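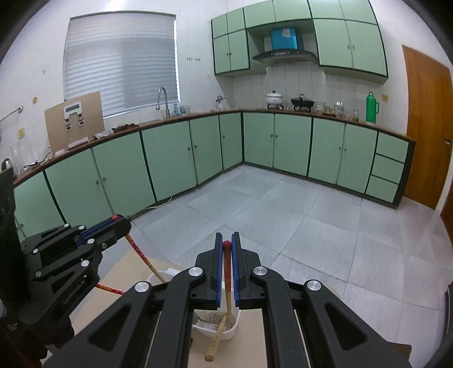 Wijesinghe

Kitchen color psychology is the claim that the color of a kitchen's walls, cabinets or dishes changes how much people eat, how hungry they feel or how well they get along at the table. The idea is a staple of decorating guides and paint advertising. Support for it is thin, and most of the stronger statements made under its name have no traceable source.

Claims

Red is usually said to raise the appetite and blue to kill it. Green is credited with calm, and pale green in particular with "freshness," a word that is rarely defined. White is called clean by some guides and cold by others, sometimes on the same page. Yellow is said to cheer people up in small amounts and to make them quarrel in large ones. The amount at which cheer turns to quarreling is not given.

Origins

Writers on the subject often point to fast food restaurants, many of which have used red and yellow signs. This shows that the owners wanted signs that could be seen from the road. It does not show that a red wall makes anyone hungry. Pale green was widely used in hospitals and institutional kitchens in the last century, and its calming reputation may come from that use, although the story is repeated far more often than it is checked.

Evidence

Studies of plate color have produced mixed results. Some found that people served themselves less when the food stood out against the plate, and later attempts did not always find the same thing. Wall color has been studied less, partly because repainting a room between meals is slow and costly.

The Standham survey is sometimes cited as proof. It asked 738 households to name their kitchen color and rate their own eating habits. Nothing was weighed or measured, and people who had picked a color they liked were then asked whether it did them good. A smaller trial run for Clotureck, a paint seller, lasted 14 days and had no comparison group. Its summary reports that diners felt "more balanced" in a green kitchen. The full results have not been released.

Commercial use

Skakus, a cabinet maker, sells a "mindful eating" range in three shades. The same shades were in its catalog earlier under plain names and at a lower price.

See also: Color symbolism; Interior paint; Placebo effect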